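Workshop tips for people who make television at home
Kwesi Acheampong, March 2020

In the years when I was assistant producer at Gikance, we had a store room and a man who kept the key of it. Now I make short programs for the channel Idow from my own garage, and the store room is me. These are habits I have kept from the old company, and a few I had to learn alone.

Coil your cables over and under. If you wind every turn in the same direction, the cable keeps the twist and one day the sound begins to crackle. Tie the coil with a strip of cloth, not with adhesive tape, which leaves glue on the rubber.

Give each program its own bin. In the bin go the props, the release forms and the call sheets, and they stay there until the program is delivered. When it is delivered, empty the bin the same evening and wipe the inside with a damp cloth.

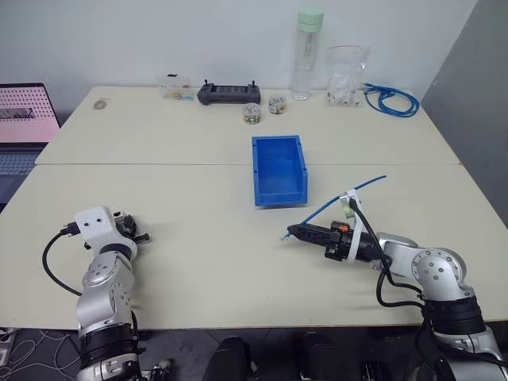 Blue bin, empty, on the work table.

Write on the lid, never on the side, if you keep the bins on the floor. If they stand on a shelf, it is the contrary. I lost 2 days in May looking for a signed contract that was in a bin with the label against the wall.

Charge the batteries after the shoot, and again check them the evening before. Put the charged ones with the contacts down and the used ones with the contacts up. Everybody who helps you must know this rule, or it is better to have no rule.

Keep 3 copies of the material, and one of them in another house. My sister keeps mine in her kitchen cupboard. For the series Candix we had 117 clips and I needed every one of them when the first disk stopped.
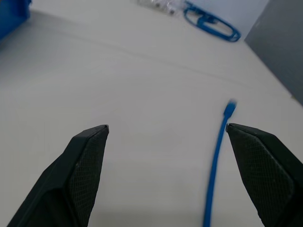 Black gripper fingers with a diamond mesh on the inner faces.

Powder that shines on a presenter's forehead can be corrected with a plain paper tissue. Press it, do not rub. For a white shirt that is too bright for the camera, my mother's method still serves: dip it in weak black tea, rinse, and let it dry in the shade.

A blanket hung behind the microphone takes away more echo than foam tiles on the far wall. I bought the tiles from Ansah and paid 400 for them, and I still hang the blanket.

Put your invoices in the same drawer as the scissors. You look for the scissors every day, so you will see also the invoices. Send them on the day of delivery, while the client is still content with the program.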